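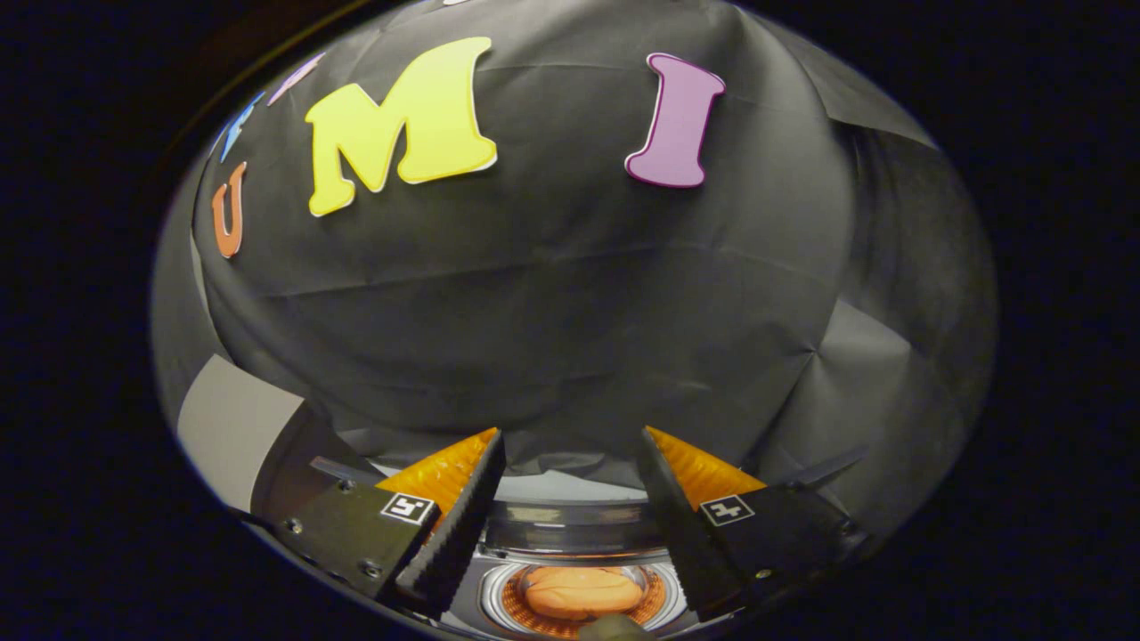
*Fig. 6. Soft pads fitted, fingers open, markers facing forward.*

## 4. Swapping pads for the comparison run

Sellow pads first, then Fivard. Same hand grip, same camera, change nothing else.

1. Controller off. Wait for the light to go out.
2. Open the fingers all the way. You want a clear V between the jaws, like Fig. 6.
3. Slide the old pads off the top. Don't pry against the ridges.
4. Press the new pads on, point up, textured side in. Left and right should match.
5. Check the bracket screws. Snug, not tight.
6. Controller on, load profile 2608. Both markers have to show in the live view. If one drops out, wipe it and restart teh view.
7. Close and open 18 times with nothing in the jaws, then start the picks. 100 per pad set.

**Note:** the two markers are differnt patterns. Don't swap the brackets side to side, tracking will read the fingers backward.

**Caution:** keep your own fingers out of the gap once the controller is on. Soft pads, hard jaws.

Log drops and slips on the Csonka sheet, one line per pick. Sheets go to Viktória Fodor by Thursday.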